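Sutness Neighborhood Pantry
Progress report to the Thakur Fund
Sunday, April 5, 2026

Hi all, and thanks for bearing with me on the late spreadsheet (it's attached now, with the tabs in the right order this time). This covers the first quarter of the household supplies shelf, which your grant pays for.

How the shelf is doing

Busy! We handed out 2,984 items between January and the end of March. Dish soap and laundry detergent go first, every single week, and toilet paper is right behind. I had guessed diapers would top the list, but families on the Pranside end of town tell me they can get those through the clinic, so I've moved some of that money over to cleaning products. I hope that's okay with you. It stays inside the same budget line.

We signed up 267 households, and a good many of them had never used the pantry for food. They came in for shampoo and left knowing we also have eggs on Thursdays, so that part of the plan is working better than I wrote it up in the application.
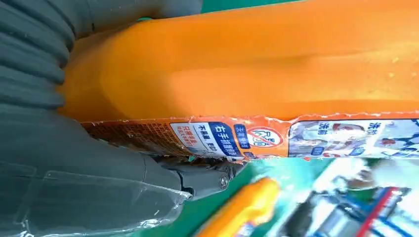

Money

We're a little under on supplies and a little over on gas. The van now makes 4 runs a month to the wholesaler, up from two, because our storage closet is small and I can't buy deep when the prices are good. I'd like to talk about shelving for the back hall before summer. I have one quote and I'm waiting on another.

The Tekura software is paid through December. I still grumble at it, but check-in is quicker than the clipboard was, and the line no longer goes out the door when it rains.

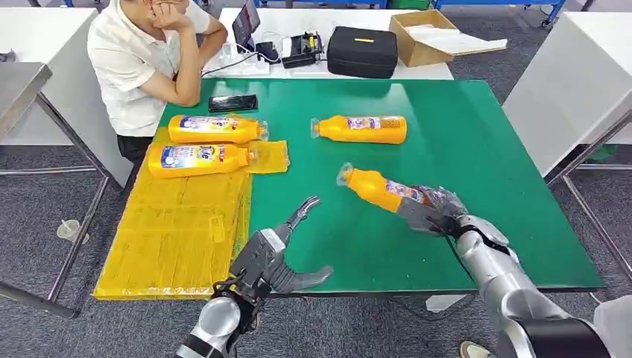
Yellow bottles on the green table, all the same product.

What hasn't gone well

Evening hours. We tried them for 4 weeks and hardly anyone came, and I think I picked the wrong night (there's a free dinner across the street at the same time, which I should have checked). I want to try again in May with a Monday, and I'll put flyers in the laundromat and on the bus shelter first.

The refill station is also behind. The pump we ordered doesn't fit the drums we get, and the replacement is on back order.
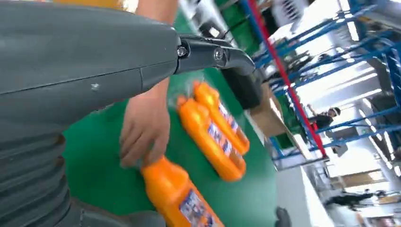
Another close view of orange bottles on the green surface.

Next up: the May evening trial, the shelving quotes, and a short survey in English and Spanish. I'll send the draft questions over before we print them, so please mark them up as much as you like.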